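Flarkosano campaign planner: two months with the dealer marketing edition

Flarkosano is a web-based planning tool for car dealers and importers who run their own advertising. It holds the media calendar, the budget and the leads in one place, and it reports on which campaign led to which showroom visit. We ran it for a dealer group with four sites, moving over from spreadsheets and an older mailing package called Plinisance.

Setting up

The import took most of a Tuesday. Contacts came across cleanly. Campaign history did not, and 582 records had to be matched by hand where the old system had stored the model name in a free text field. The help pages cover this in two lines.

User roles are sensible. A site manager can see local spend and edit local adverts but can't touch the group budget.

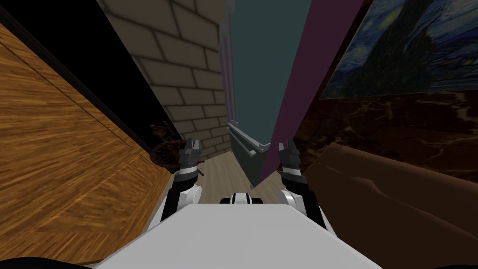

Calendar and budget

The calendar is the strongest part. Launch dates, radio slots, mailings and open days sit on separate rows, and moving a launch date shifts everything tied to it. When an importer pushed a model back to October, we changed one entry and got a list of bookings to cancel or move.

Budget tracking is weaker. Co-op money from the manufacturer has to be entered as negative spend, and this throws out the cost-per-lead figure unless you switch on the "net" setting. The setting is on the third tab of the account page and is off by default.

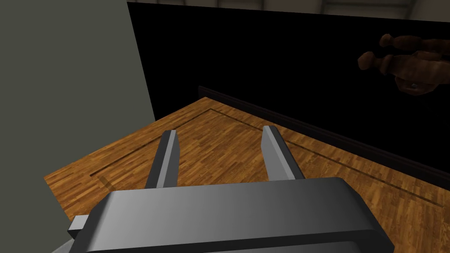
Flarkosano dealer edition, tested on the group plan.

Lead tracking

Each lead gets a source and up to five later contacts. The last contact takes all the credit in the standard report. You can change the weighting, though only for the whole account – a used car campaign and a new model launch must share the same rule.

Phone calls are logged through Geagea, a paid add-on. It worked without trouble, apart from duplicate entries when a caller rang two sites on the same day. 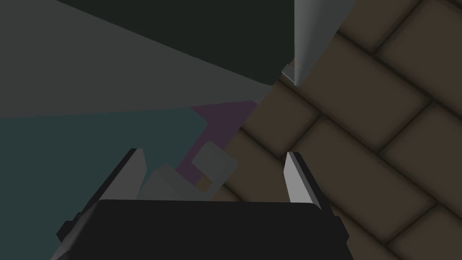

Oserano wrote in after our first notes on this section to say that the duplicates can be merged overnight if the customer number is made a required field. We tried it and the merge runs as described, but walk-in visitors then can't be saved without a made-up number, so we turned it off again.

Reports

Reports export to spreadsheet or PDF. The spreadsheet is tidy, with one row per campaign and plain column names. The PDF repeats the logo on every page and splits wide tables badly. Scheduled reports go out at 6 a.m. and the time can't be changed.

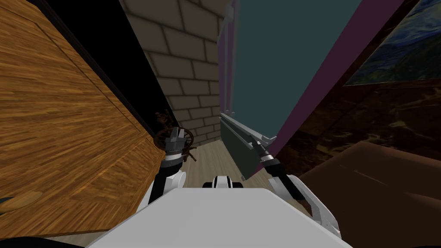 Filters are kept between sessions, a small thing that saved a fair amount of clicking. Comparing one quarter with another needs two exports and some work outside the tool.

Support and price

Support answered over half our questions within the same working day. The rest went to a second team and took longer. Pricing is per site, billed yearly, with call logging extra.

Verdict

Good for groups that plan around launch dates and have someone to look after the data. A single-site dealer would pay for a lot of calendar and use little of it. Check how your co-op money is handled before signing, and ask for a trial import using your own records.

Score: 4 out of 5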